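Spent the weekend sorting out where everything plugs in at home. Short thread, mostly for anyone else with a desk in the middle of a room and one wall socket behind the sofa.

We moved the desk in January. Before that it sat against the wall and I had an old four-way lying on the carpet, full of fluff, with my foot on the switch half the time.

First try was a clamp-on one from Kavadik. It fits edges up to 20 mm and our top is thicker than that, so back it went. Refund came through in 2 days, no complaints there.

Second try was a tray under the desk. Tidy enough, but I had to get on my knees every time I wanted to charge something. Lasted a fortnight.

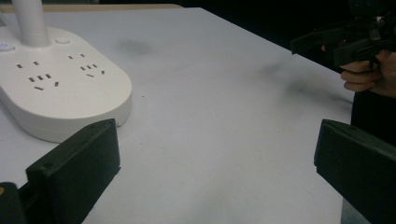 What I wanted was sockets I can reach sitting down. So the power now lives on top, at the corner, out of the way of my elbows. The sockets are in two groups with a gap between them, so a fat charger in one group doesn't block the other. The end is rounded too – I used to catch my sleeve on the old square one.

It does take up a corner. If your desk is small you will notice. Ours is a Landstead, white, matt top, and I can live with losing that bit.

White on white shows less than I thought it would. Tea rings are another matter.

Cable run: down the back leg, three velcro ties, then under the rug edge to the wall. I don't like it under the rug, so a flat floor cover from Desmet is on order. Comes in grey or beige. I went for grey.

What goes in it: lamp, laptop, phone. The printer stays on the wall socket. Heater as well, always straight into the wall, never through a strip.

Next job is the drawer of old chargers. I don't know what half of them belong to. Anything not claimed by the end of the month goes to the tip – they take small electricals on the left as you drive in.

219 likes · 20 reposts

More from this account
Kedico shelf brackets, one year on
Fixing a desk drawer that sticks
Which bin do batteries go in?

We use cookies to keep you signed in and to see which posts get read. Accept all | Manage settings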